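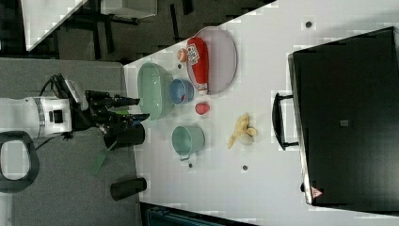 11월 · Brundeo 기술문서팀
읽는 시간 2분
공유 10 · 댓글 2

4.2 높이 조절 책상 초기 설정

이 절은 Brereck 컨트롤러가 장착된 책상의 기준 높이 설정 절차를 설명한다. 상판 조립과 수평 조정을 마친 후 진행한다.

1. 전원 플러그를 접지형 콘센트에 연결한다. 표시창에 현재 높이가 표시된다.
2. 하강 버튼을 눌러 상판을 최저 위치까지 내린다.
3. 버튼에서 손을 뗀 다음 하강 버튼을 다시 10초간 누른다. 표시창에 RST가 점멸한다.
4. 상판이 조금 내려갔다가 올라와 멈출 때까지 버튼을 계속 누른다.
5. 상승 버튼으로 원하는 높이에 맞춘 뒤 M과 숫자 버튼을 차례로 눌러 저장한다. 저장 위치는 2개까지 지정할 수 있다.

참고: 802 모델은 잠금 기능이 켜진 상태로 출고된다. M 버튼을 길게 눌러 해제한다.

주의: 설정 중에는 상판 아래에 의자나 서랍장을 두지 않는다. 이동 구간에 장애물이 있으면 기준 높이가 잘못 저장될 수 있다.

주의: 오류 코드 336이 표시되면 전원을 분리하고 양쪽 다리의 케이블 체결 상태를 확인한다. 재연결 후 2단계부터 다시 실시한다.

케이블 정리함 장착은 4.3절을 참조한다.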